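1/ Notes on abrasion in painted grain chutes, after 15 months of harvest samples at Griltville. Wear rate follows impact angle more closely than tonnage.

2/ Shallow angles slide and polish. Steeper ones chip. Our worst panel sat at 19 degrees.
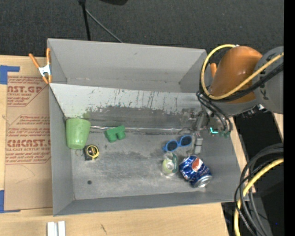

3/ Paint thickness is usually measured at the top of a chute, where it matters least. Coating loss tends to gather low on a slope, as on the pale grey panel with its scuffed, darker lower edge. Take readings there too.

4/ Merja Koskela has the gauge settings.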